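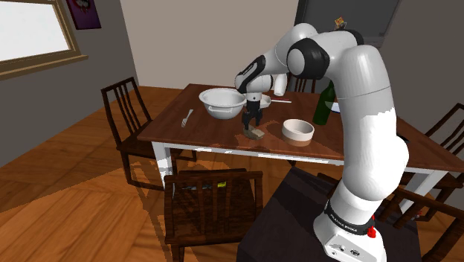 What did I do all day for the money? I drove a robot arm by hand through a dining room that exists only inside a computer, so that a program can copy me later.

17/11/2021

Wrote that down because my sister asked on the phone and I gave her a worse version. She said it sounded like a video game. It would be a bad one. No score, no music, and the same lump of stuff to pick up until my thumb goes numb.

The job at Falgate is called demonstration. I hold a controller, the arm on the screen does what my hand does, more or less, and every move gets written to a file. When I let go of the lump in the right spot I press the green key and the file is kept. When I drop it I press the other key and start over. Wondimu Negussie set the target at 200 kept files per person before the February review, and the whole group is supposed to reach 1,000. The old set, the one from the Arklow project, had 2,282, and I have yet to hear a straight story about what it was good for.

I'll admit the picking up went better today. Coming straight down works. Coming in at a slant looks smarter and loses the lump nearly every time, because one finger gets there first and shoves it. So now I hover over it, wait, go down slowly, close, wait again. The waiting bothers me. I wait because the picture lags behind my hand a little and I don't trust it. The program won't know that. It will see a pause and learn a pause. I brought this up at lunch and was told the training smooths it out. Maybe. They said the same thing about the shaking when we used the old Veno controllers, and then they bought new controllers.

The other thing is the bowls. There is a big white one and a smaller round one, and the instruction sheet says "place in bowl." That's the entire line. I've been using the small one since the first morning because it's closer and I have to turn the wrist less. Is everyone else? I asked two people. One uses the small one, one goes back and forth "for variety." So the machine will be learning from three people who read the same three words and did what they liked. I wrote a note in the shared log asking for a rule.

Had a decent run before the break. I set the camera to the close view, where I lose the base of the table but can see the fingers properly, and I stopped overshooting.

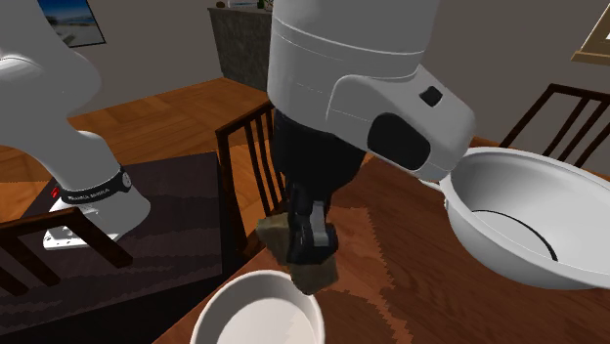
Wondimu answered my note in the log by mid-afternoon, and he wasn't cross about it, which I half wanted him to be. He wrote that the mix was on purpose, that if we all did it the same way the program would only ever know one way, and that he'd take thirty messy people over one tidy one. Then he added that I should still stop pausing so long above the table.

So variety is good except for my variety. I typed that out and deleted it.

I keep going back and forth on his point. If I were teaching a kid to set a table I wouldn't want thirty aunts doing it thirty ways at once. But a kid asks questions. This thing gets my hand positions and the pictures and has to guess what I meant by them. When I swing wide around the bottle, does it learn "stay away from bottles," or does it learn "swing wide"? I asked that out loud and got a shrug and a link to the Mạch write-up, which I read on the bus. It has lots of graphs. In the part about objects it hadn't seen before, the graphs get shorter.

There's also the matter of nothing in there weighing anything I can feel. The lump looks like rock. For all my hand can tell it could be bread. I squeeze it exactly the same way every time, a key press, closed. My aunt's good glasses would not survive what I'm teaching.

Finished with 30 kept, my best day so far. I threw out a few more than I had to, ones where it landed fine but I'd done something ugly on the way. I don't know if I'm allowed to do that. The sheet doesn't say.

Wrist sore on the thumb side. Bring the foam pad tomorrow, and ask whether the long pauses I already saved can be cut out or if they're in there for good.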